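Une journée portes ouvertes chez Wasodance, côté robots de suture

J'avais réservé ma place en décembre, sur le formulaire en ligne, sans trop y croire. Le mail de confirmation est arrivé trois semaines plus tard avec un plan d'accès, un numéro de badge (le 156) et une consigne : pas de talons, pas de grand sac. Je ne suis pas du métier. J'ai travaillé vingt ans dans la maintenance de machines d'emballage et je m'intéresse aux robots comme d'autres s'intéressent aux trains.

Wasodance occupe le rez-de-chaussée et le premier étage d'un bâtiment en brique, derrière une jardinerie. Le parking est petit. Je me suis garé dans la rue d'à côté et j'ai marché cinq minutes. À l'accueil, on m'a donné un badge et un gobelet de café, puis on nous a répartis en groupes. Le mien comptait surtout des étudiants infirmiers, un couple de retraités et un professeur de technologie venu repérer les lieux pour sa classe.

La visite commence par une salle de présentation. Sajib Akanda, qui dirige l'atelier de démonstration, a parlé vingt minutes avec peu de diapositives. L'entreprise ne fabrique pas de robots complets. Elle conçoit des exercices, des supports et un logiciel de suivi, appelé Cai, pour ceux qui apprennent à se servir des bras chirurgicaux ou qui cherchent à en automatiser certains gestes. Le logiciel enregistre la position des instruments et le moment où chaque pince s'ouvre ou se ferme. Il peut ensuite rejouer la séance à côté de celle d'un opérateur plus expérimenté.

Il a donné un chiffre que j'ai noté : 2309 points de suture enregistrés dans leur base depuis l'ouverture de l'atelier, toutes mains confondues. Un étudiant a demandé combien étaient ratés. Réponse : on garde tout, y compris les points lâches et les fils cassés, et c'est même là-dessus que l'équipe passe le plus de temps.

On est ensuite passés à l'atelier. Il y fait frais et il y a un bruit de ventilation constant. Trois postes étaient en service. Au premier, on déplaçait des anneaux d'un plot à l'autre. C'est l'exercice de base, celui que tous les débutants font. Au deuxième, on découpait un cercle dans une compresse. Au troisième, on suturait, et c'est là que tout le monde s'est arrêté.

Hina Mohmand tenait ce poste. Elle était assise à la console, le front contre l'appui, les doigts dans les manettes, et elle nous tournait à moitié le dos. Les bras se trouvaient de l'autre côté de la pièce. Elle expliquait à voix haute ce qu'elle faisait, sans lever la tête, et nous suivions sur un écran mural.

Le principe est facile à comprendre. Une pince tient l'aiguille courbe, l'autre stabilise le tissu ou reprend l'aiguille à la sortie. On passe, on tire le fil, on noue, on coupe. À la main, un interne apprend cela assez vite. Avec les bras, il faut tout refaire autrement, car on ne sent rien dans les doigts. Sur le système de l'atelier, il n'y a pas de retour de force : on juge la tension du fil à l'œil, d'après la façon dont le tissu se déforme. Hina Mohmand nous a dit qu'il lui avait fallu une centaine de séances avant de ne plus y penser. J'ai demandé si c'était une façon de parler. Elle a répondu que non, elle en était à 100 quand elle a cessé de serrer trop fort, et Cai avait tout compté.

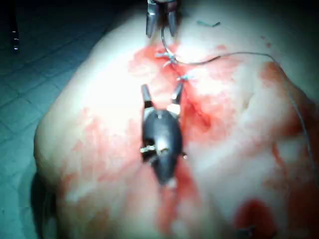 Page modifiée pour la dernière fois le 15 janvier 2026

Deux nœuds étaient déjà en place le long de l'incision, en fil bleu pâle, et les deux pinces avaient les mâchoires écartées de part et d'autre, l'aiguille entre elles. Je ne m'attendais pas à des taches rouges sur le tissu. Sur les anneaux et les compresses, tout est propre et bien éclairé, on dirait un jeu d'adresse. Ici, le rouge s'étale autour de l'incision, certaines zones sont brûlées par la lumière et on perd les détails. Sajib Akanda a insisté sur ce point. Un programme qui reconnaît très bien une aiguille sur un fond uni peut la perdre dès qu'il y a un reflet ou une tache, et une bonne partie de leur travail porte là-dessus.

L'autre difficulté, c'est le fil. Une aiguille est rigide : on connaît sa courbure, et si l'on en voit un bout on peut calculer où se trouve le reste. Un fil part dans tous les sens. Il fait une boucle, il passe derrière une pince, il se confond avec un morceau coupé resté là. Le professeur de technologie a demandé pourquoi on ne prenait pas simplement un fil fluorescent. Ils l'ont essayé. Cela marche bien pour la vision, mais les chirurgiens qui viennent s'entraîner veulent retrouver le fil qu'ils utilisent au bloc.

Après la suture manuelle, il y a eu une démonstration en mode semi-automatique. Le module s'appelle Sesow. L'opérateur place l'aiguille, désigne sur l'écran le point d'entrée et le point de sortie, et le bras exécute la rotation tout seul. Pour le nœud, on reprend la main. Nous avons assisté à 5 passages. Quatre se sont bien déroulés. Au cinquième, le bras s'est arrêté en cours de rotation et un message a demandé à l'opératrice de confirmer la position de l'aiguille. Elle l'a replacée à la main et a terminé le point elle-même.

J'ai trouvé cet arrêt plus intéressant que le reste. Dans mon ancien travail, une machine qui s'arrête, c'était une ligne bloquée et un chef d'équipe qui arrivait en courant. Là, le seuil est réglé exprès assez bas. Si le logiciel doute de ce qu'il voit, il rend la main. J'ai demandé qui fixait ce seuil. C'est l'équipe, avec les formateurs, et il change selon l'exercice.

Le mouvement est lent. Je le signale pour ceux qui auraient en tête les vidéos accélérées qu'on trouve partout. Un passage d'aiguille en mode semi-automatique prend nettement plus de temps qu'avec une opératrice entraînée. La dame retraitée de notre groupe a dit que sa mère cousait plus vite que ça, ce qui a fait rire Hina Mohmand, toujours sans lever la tête.

On a pu essayer ensuite, mais seulement les anneaux. Deux minutes chacun, chronométrées. La console se règle en hauteur, il faut appuyer le front pour que les bras se débloquent, et une pédale permet de recentrer les manettes quand on arrive en butée. J'ai oublié la pédale, comme presque tout le monde. J'ai déplacé un anneau et j'en ai fait tomber un autre. Une étudiante du groupe en a passé quatre sans hésiter. Elle joue du violoncelle, je ne sais pas si cela compte.

Ce qui surprend, c'est la vision en relief. Sur l'écran mural, l'image est plate et on se demande comment ils font pour attraper quoi que ce soit. Dans la console, la profondeur est très nette. Au bout d'une minute, j'avais l'impression que les pinces étaient mes doigts, en plus maladroits.

À l'étage, on voit la partie fabrication. Les supports d'exercice sont vendus sous le nom de Wukex, par lots, avec plusieurs niveaux de difficulté. Je n'ai pas pris de notes à cet endroit, il y avait trop de monde dans le couloir et on entendait mal. J'ai retenu que les écoles préfèrent louer et que les hôpitaux achètent.

Quelques renseignements pratiques, puisqu'on m'en a demandé :

La visite est gratuite et dure deux heures, inscription obligatoire.
La prochaine ouverture est prévue en mai. Les inscriptions se font sur leur site.
Les enfants sont admis à partir de douze ans, accompagnés.
Les photos sont autorisées dans l'atelier, interdites à l'étage.
Il y a un ascenseur, mais il faut le demander à l'accueil.

Si vous y allez, prenez le créneau du matin – l'après-midi, d'après la personne de l'accueil, les groupes sont plus gros et tout le monde n'a pas le temps de passer à la console. Et pensez à la pédale.

J'ai écrit à Sajib Akanda pour savoir si l'on pouvait voir une séance rejouée dans Cai avec les courbes des deux pinces, ce que nous n'avons pas eu le temps de faire. Il m'a proposé de revenir un matin en semaine. Je mettrai un mot ici quand ce sera fait.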